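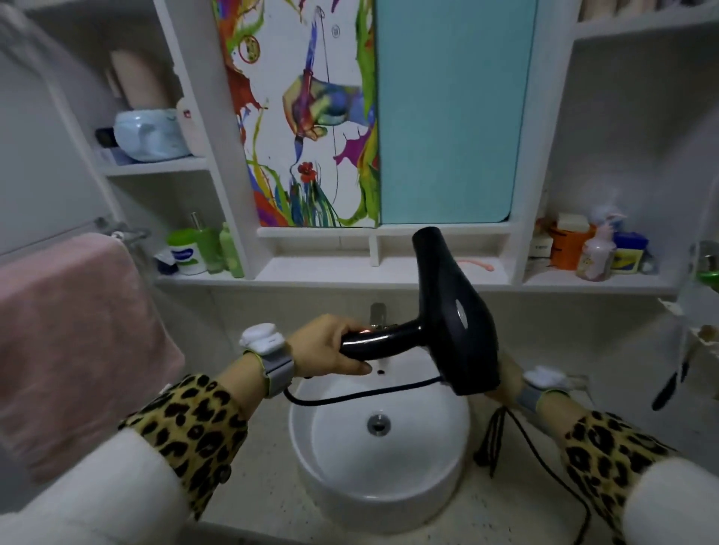

*Page last changed: Aug 1, 2020*

# Speaker notes: equipment plan for the cord-handling cell

Slide 1. Introduce Amerley Akpalu (purchasing) and Mirko Palumbo (controls). The request covers one bench cell, two arms, and spares through November. Task for the cell: take a hair dryer with a slack cord, coil the cord, fasten it.

Slide 2. Budget lines.

- Arms, Guniletti, quantity 2. Quote in hand, valid 72 days.
- Wrist force sensors, Mizuno. Order with the arms.
- Grippers, Flumero. Two finger sets per arm.
- Contingency: 10 percent of hardware. Do not move this into software. 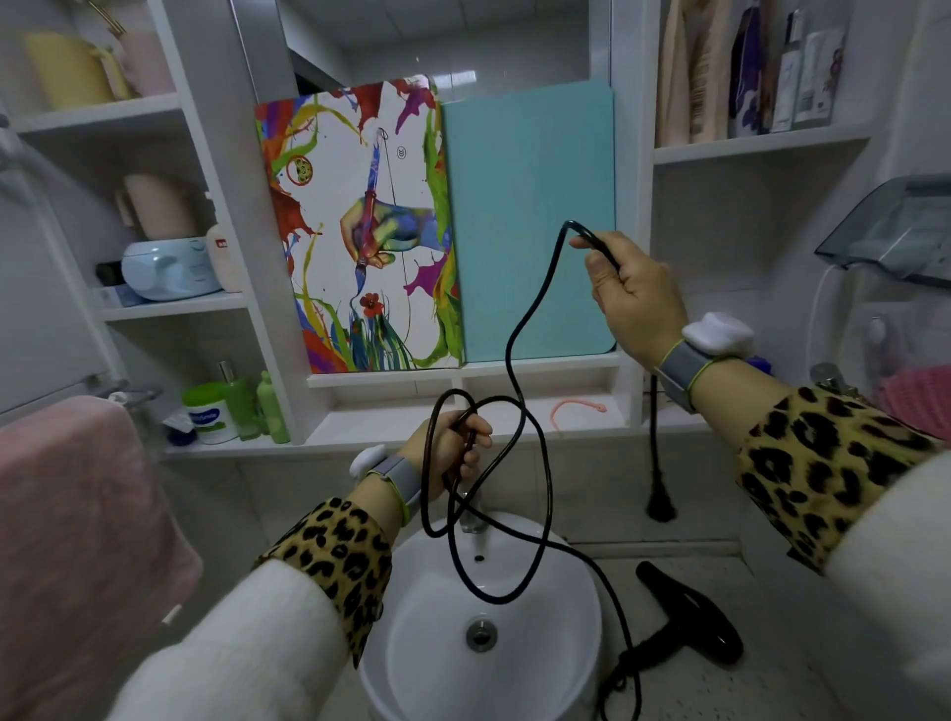
Gripper selection drives the rest of the budget. The Flumero parallel jaw holds a rigid handle well and a slack cord poorly. A person keeps one section between thumb and fingers and a second loop in the other hand, with the tangle hanging between them, so both arms need fine fingertips. Pricing one fine set and one coarse set saves money on paper only. Say this before Noboru Iwasaki asks about the cheaper option.

Slide 4. Trial hours. Renji's plan asks for 961 recorded cycles before acceptance. Cost the operator time separately from the hardware. Pause for questions on this one.

Slide 5. Order of purchase:

1. Arms and sensors, one purchase order.
2. Fine fingertips, after the 3 sample sets are tested.
3. Fastening fixture. Pink cable ties around the coiled cord are the reference; the fixture must accept the same style of tie.
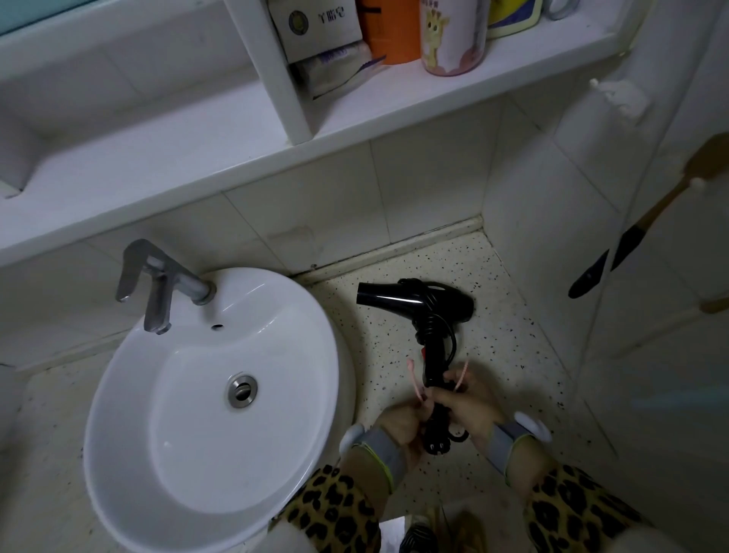 ## Open items

- Bredel to confirm lead time on the bench frame.
- Estrella Villaseñor to check floor loading and power.
- Service contract: one year or two, price both.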